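Re: Freestanding tub in a 1885 row house - worth it?

marijke_g
We finally closed on the house! Built in 1885, three floors, original stair rail, and a back bedroom that is begging to become a bathroom. I have wanted a freestanding tub since I was a kid and I can't stop looking at them. Has anyone here put one upstairs in a house this old? I'd love to hear everything, good and bad.

ToonH
Do it! We did ours in April and I still walk in just to look at it. We went with acrylic, the Ovunus 3 - light enough that my brother-in-law and I got it up the stairs by ourselves (one scraped knuckle, his). Filled up it's a different story, so get somebody to look at your joists before you fall in love with a spot.
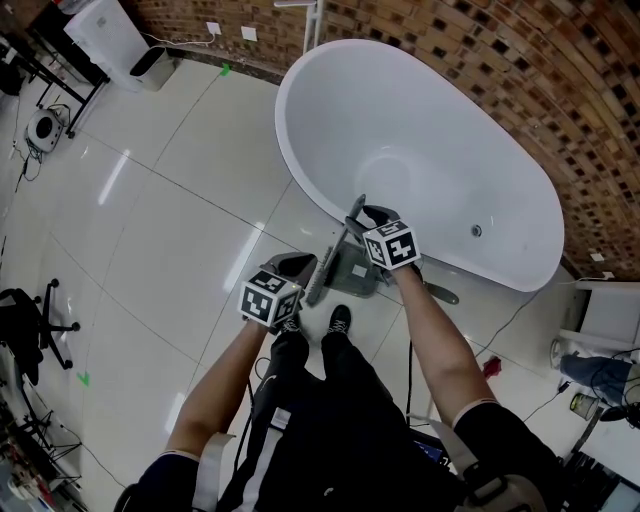
What size water heater do you need for a tub like that?
Go by how much hot water the tub takes when you fill it to a comfortable depth. Ours uses 43 gallons for a proper soak, part of it cold, and a 50-gallon heater handles it fine as long as the dishwasher isn't running.

ebony.q
Love them to look at, would not buy another. Cleaning behind ours was a pain, there's no ledge for shampoo, and the kids splashed water everywhere. A good deep alcove tub gives you the same soak and a shower on top.

ToonH
Depends how much gap you leave! I can get a mop all the way around mine. Shampoo goes on a stool.

ebony.q
A stool is one more thing to mop around, Toon.

dirkj43
Going to disagree with acrylic. Cast iron every time in an old house. Mine came from Van Dijk, secondhand, and it stays warm so much longer. Yes, it took four of us and a lot of swearing.

marijke_g
Dirk, did you have to reinforce the floor?

dirkj43
Doubled up the joists under it. The ceiling below was already open so it was an easy weekend. Get an engineer to look at yours, mine had some ugly notches from old pipes.

marijke_g
OK, calling one tomorrow. Also looking at floor-mounted faucets and oh my, the prices. The Staneo one is gorgeous though!

ToonH
Check where your drain lands before you order any faucet. Ask me how I know.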